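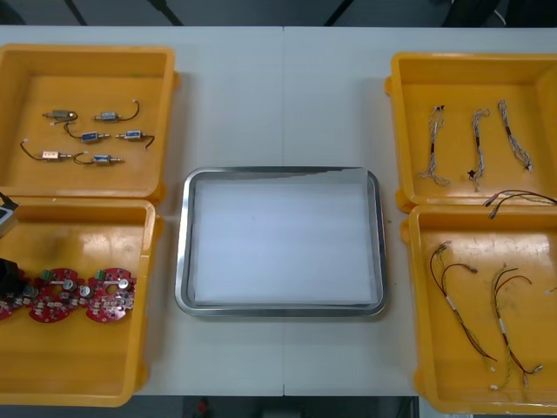

Freizeitpark-Attraktionen vor dem Ticketkauf prüfen: So gehen wir vor

Wer für eine Fahrt im Bungee-Katapult bezahlt, bekommt vorher meist ein Werbevideo und einen Haftungsverzicht zum Unterschreiben. Beides sagt über die Sicherheit der Anlage wenig aus. Die folgenden Schritte kosten eine halbe Stunde und ersetzen kein Gutachten, aber sie sortieren die schlimmsten Anbieter aus.

Schritt 1: Betreiber ermitteln

Auf dem Plakat steht oft nur der Name der Attraktion. Suchen Sie im Impressum nach der Firma, die tatsächlich haftet. Beim Katapult in Petby stand dort Stalis, auf der Eintrittskarte dagegen Matheson. Auf meine Frage, wer denn nun zuständig sei, kam nach zwei Wochen eine Broschüre.

Schritt 2: Nach dem Prüfbuch fragen

Fragen Sie an der Kasse, wann die Anlage zuletzt geprüft wurde und von wem. »Regelmäßig« ist keine Antwort. Ein Datum und eine Prüfstelle sind eine. Ein Aufkleber am Geländer belegt zunächst nur, dass jemand einen Aufkleber hatte.

Schritt 3: Zahlen auseinandernehmen

In Selside wirbt man mit 3.908 Starts ohne Zwischenfall. Was dort als Zwischenfall gilt, steht nirgends. Niall Galbraith, früher selbst Schausteller, zählt Prellungen mit, der Betreiber offenbar nicht. Und ob die 2.209 Starts der Vorsaison darin schon enthalten sind, konnte mir am Telefon keiner sagen.

Schritt 4: Drei Durchgänge zuschauen

Achten Sie darauf, ob die Gurte von einer zweiten Person kontrolliert werden, ob Fahrgäste gewogen oder nur geschätzt werden und wer bei Wind abbricht. Wird beim dritten Durchgang schneller gearbeitet als beim ersten, würde ich gehen.

Schritt 5: Verzichtserklärung lesen

Ganz lesen, auch die Rückseite. Ein Foto davon machen. Keir Mackay meint, solche Zettel seien vor Gericht ohnehin wertlos. Darauf würde ich mich nicht verlassen.

Stand: Juni 2025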